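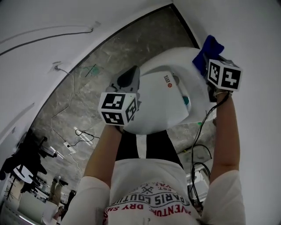
From: Glenys Sayce
To: Handheld gripper working list
Subject: Re: Draft 7, cable routing and marker cubes

Dear colleagues,

Thank you to the Clutden and Oltport sites for their written comments on Draft 7. My responses as editor follow, with the earlier message quoted where it applies.

> The draft says that cables "should be kept clear of the operator."
> At Clutden we read this as a ban on running the cable along the
> forearm. At Oltport it is read as permission to do so, provided the
> cable does not cross the hand. Could the wording be settled before
> the January release? We would also like a ruling on jewelry, which
> the draft does not mention at all.
>
> Phillips

On cables: the Oltport reading is the intended one. A cable may hang from the gripper and follow the forearm. It must have enough slack for the operator to raise both arms fully, and it must not loop around the elbow or wrist. Section 4 will be reworded accordingly. Cables on the floor are a separate matter and remain in Section 5. They are to be laid along the wall or covered wherever the operator is expected to step. Power strips are to be placed outside the walking area.

On jewelry: the next draft will ask operators to remove rings, watches and bracelets before taking up the grippers. Several members asked that a plain, close-fitting band be permitted. I have not adopted this, as supervisors would then have to judge each item separately.

On marker cubes: each cube must be checked for scratches and lifted corners at the start of a session and again after every 40 recordings. Loose cloths and towels must be kept from covering the printed faces. If a task requires a cloth, the supervisor should confirm before recording that both cubes can still be read at the highest point of the reach.

On overhead work: the Jerkine proposal to limit continuous work above shoulder height is accepted in principle. The rest interval is still open. Sites that hold records of operator fatigue are asked to send them to me directly and to remove names first.

Please send any objections to the list by noon on Friday. Editorial corrections may be sent to me alone.

Respectfully,
Glenys Sayce
Editor, Draft 7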